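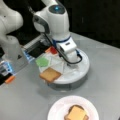
Home News Workshops Open Days Contact

Sandwich cell back at work after cable and tray checks

The two-arm sandwich cell at Stamovham is running again after a spell out of use for maintenance. Staff at the Jultbridge workshop spent most of a morning on it, and the cell was handed back to the Justgate project in the afternoon.

The job was a planned one, brought forward by a few weeks. During May the arms had begun to set pieces down slightly wide of their marks on the round tray, and the operators were spending more and more time putting slices straight by hand. The logbook shows 694 completed runs since the last full service. Of these, 107 were stopped early by an operator, mostly because a slice had been dropped or had caught on the rim of the tray.

The tray was the first thing to be looked at. It is split into wedges by ribs across its top, and each filling has its own place. The workshop found that the tray had crept round a little on its base, so that a piece meant for the middle of a wedge was landing near a rib. The base has been lined up again and the position marked underneath, where it can be checked without taking anything apart.
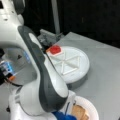
The grippers took longer. The finger faces were cleaned and the closing distance was set again for each kind of filling. The thin pieces had been the main trouble - if the fingers close too far they push the piece sideways, and if they stop short it slips out on the way up. The setting is now stored separately for each filling, and the operator picks from a list at the start of a run.

Cables on both arms were checked along their full length. One had been rubbing at the wrist and was changed. Operators have been asked to look at the cable loops before each session and to move the arms slowly through their full reach, watching for anything that pulls tight.

The last part of the work was the teaching of the pick and place points. These had been left alone since the cell was put together, and were done afresh with the tray and a paper plate in position. Each point was then tried 10 times at low speed before the arms were allowed up to their normal pace.
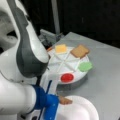

A new routine goes with the repairs. The tray position will be checked at the start of every session, the fingers wiped down at the end, and the taught points tried again after every 5 sessions or whenever an arm has been knocked. The sheet is kept with the logbook by the control desk.

Spare finger pads are on order from Patrício and should arrive in June. Until then the cell will run at the lower of its two speeds. Groups that have already booked time on it do not need to change their plans, but should allow a little longer for each run.

Contact the workshop | Copyright Jultbridge Workshop | Back to top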